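From: Birsen Işık
To: Commons and Grazing list
Date: Wed 7 February
Subject: Re: Dillelcombe grazing ruling, what does it mean for us?

Dear all,

Thank you to Lorne for his questions. I have now read the whole judgment, all 80 pages, and I will try to answer. Please remember that I am a land surveyor and my law is self-taught. Séverine can correct me.

Lorne Vachon wrote:
> I only saw the short notice in the paper. Did the court
> say that the graziers own the upper common, or only that
> they may use it? And does the 2 year limit for an appeal
> apply to the company too? Our case against Atitz is not
> so different, so I would like to know before May.

First, the ownership. The court did not give the land to the graziers. The title to the 3,653 acres stays with Mulari Estates. What the court recognized is a right of grazing and a right to take water, and it said that these rights are older than the title. The company can still sell the land, but the buyer must take it together with the rights.

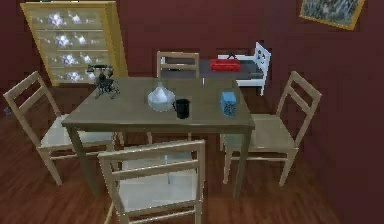 Table with rotary telephone and carafe.

Second, the appeal. I think there is a mix-up here. The two years are the time in which a household can ask to be added to the register. For an appeal, the company has the ordinary period, and it is much shorter. Pramila Rajput, who spoke for the graziers, has told me by phone that she expects an appeal on the water only.

What surprised me most is how the judge looked at the old evidence. There were 18 written statements from families, and the company wanted all of them removed, as the persons who signed are dead. The judge kept almost all. She wrote that a custom cannot be proved if we listen only to the living. 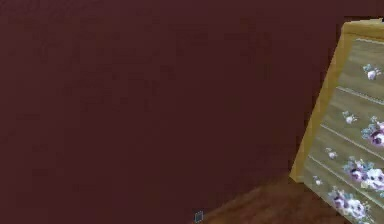 For our own case I would be careful. In Dillelcombe the fence was built after the complaint was already filed, and the court was clearly not pleased about this. Atitz has not built anything. Also, we have no map as good as the Agarwal survey, on which both sides there agreed.
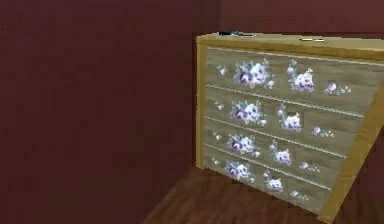

So my advice is to collect statements now, with dates and field names, and to have each one signed before a notary. Seema Chaturvedi has offered to check the translations. Please send them to her directly and not to the list, because the archive is public.

Lorne, I can mail you a copy of the judgment if you give me your address again.

With kind regards,
Birsen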